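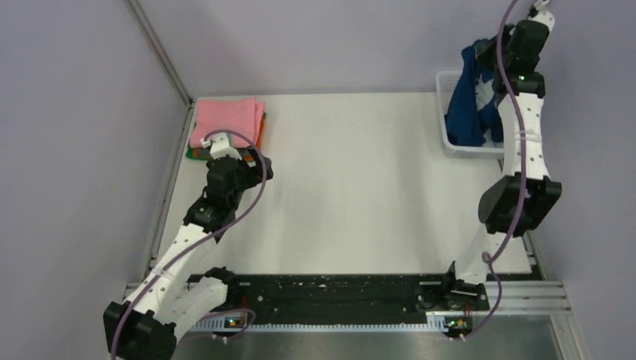 Category: Datasets / Manipulation / Cloth

Last updated: October 25, 2018

# Drulonach Folding Set – Data Card

## Summary

The Drulonach Folding Set is a collection of teleoperated demonstrations in which a pair of robot arms takes garments and towels from a basket, folds them on a tabletop, and places them on a stack. It was prepared at the Vellau laboratory for training and testing imitation learning policies. The set contains 1050 episodes recorded by 6 operators. Questions about its contents should be addressed to Vaida Lill, who maintains this card.

## Workspace

All episodes were recorded in one cell. The work surface is a white tabletop with pale walls. Both arms are mounted on a single linear rail along the front of the table, and each ends in a small gripper. The basket stands in the back right corner and the finished stack is built in the back left corner. The center of the table is kept clear for folding.

The positions of the basket and the stack are nominal. Operators were asked to return the basket to its corner before each session, but it was not fixed in place, and small shifts occur between episodes. Users who need the exact position should estimate it from the first image of the episode.

## Task definition

An episode starts when the operator takes control of both arms and ends when the operator releases them. Within an episode the operator performs one or more of the following steps:

- `pick` – grasp an item in the basket and lift it clear of the rim
- `spread` – lay the item out on the open part of the table
- `fold` – fold the item into a rectangle
- `stack` – place the item on the pile and square its edges

Step labels were added by hand after recording. Where the two arms were engaged in different steps at the same time, each arm carries its own label. Earlier drafts of the set used one label for both arms – scripts written for those drafts will not read the current files.

## Items

The items are household towels and clothes in plain and patterned fabric. No item was ironed or treated before use. Printed garments are marked `print` in the item list, as the pattern can hide fold lines from the camera.

## Contents of each episode

- Color images from a fixed camera
- Joint positions and commanded positions for both arms
- Position of each arm base along the rail
- Gripper opening, left and right
- Step labels and an outcome field (`complete`, `partial`, `dropped`)

Failed attempts were kept. An episode marked `dropped` may still contain useful picks and should not be removed without review.

## Splits

The split is made by item, so that no garment appears in both training and test episodes. The 8 items held out for testing are listed in `splits/heldout.txt`. Please do not tune on them.

## Known limitations

- Dark fabric bunched in the basket is hard to separate from its own shadow.
- The arms can block the view of the item during a fold, most often at the second crease.
- Cable positions change between sessions and may act as an unwanted cue.
- Joint readings in 2 of the sessions recorded in May have a short delay relative to the images. These sessions are flagged `sync_check`.

## Use and access

The set is available for research and teaching. It is not suitable for certifying the safety of any machine. Requests for access should name the responsible person and state the intended use. Copies may not be passed on to third parties – each group should submit its own request.

Related datasets

- Hedegaard Towel Grasps – Data Card
- Sekalska Bimanual Sorting – README
- Vellau Labeling Guide for Cloth Tasks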